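June, notebook of the finishing room, Kiravholm workshop
Started 16:00

Second trial of the Zelar hard wax oil, this time on ash. The first trial on oak dried well but left a yellow tone which the customer in Batoston did not like, so I want to know if it comes from the oil or from the wood.

Preparation: 13 small boards, all from the same plank, sanded by hand along the grain. I wiped them with a damp cloth, let them dry and sanded again very lightly. The cloth from Mussa leaves small fibres. Please use the old cotton ones until we find something better.

Oil put on thin with a white pad, left for 28 minutes, then the rest taken off. On boards 4 and 9 I waited too long and the surface became sticky. I could save number 4 with a little fresh oil. Number 9 must be sanded back. 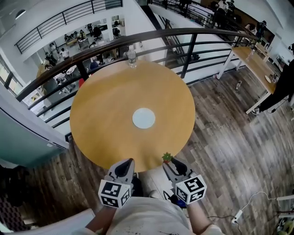

Round table, light honey-orange top.

The ash stays paler than this, even with two coats. I compared the boards near the window and again under the lamp, and under the lamp the difference is smaller. For the customer I would show only one coat.

Still open: does the tone change after some 40 days in the light? Half of each board is now covered with black paper. Tin is almost empty, order a new one. Used cloths are in the water bucket outside, do not put them in the bin before they are laid flat and dry.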